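Molov Robotics Club Opens Doors for August Build Night

Students in the Molov club will show their two-arm robot this August, doors at 6 p.m. Free. The project, named Muli, handles household stuff, step stools and the like. 48 students on the roster this year, up from last. 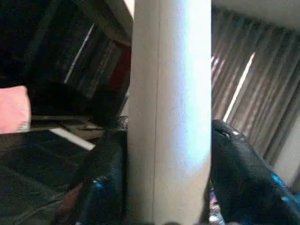 Do visitors need to sign up first?
Walk-ins are fine until all 200 seats are gone, but groups should email Imani Owino ahead of time.

Coach Harish Bisht says teh team is on practice run 69. "Furniture legs are hard. Round, slick, they turn on you." Students wrote the grip code themselves, nights mostly.

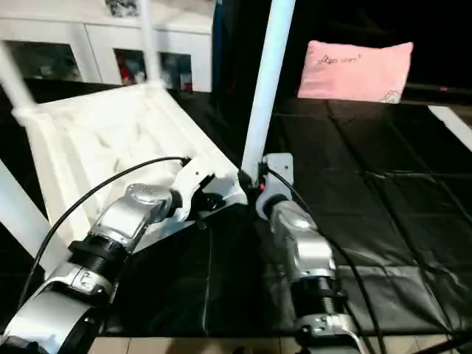
Next up is the Castano Cup, home tasks division. Faraji Swai and Caroline Koech drive for the club. Parts list and rules at the door, snacks too. Press contact: Yaroslav Hrynyshyn, club office, afternoons only.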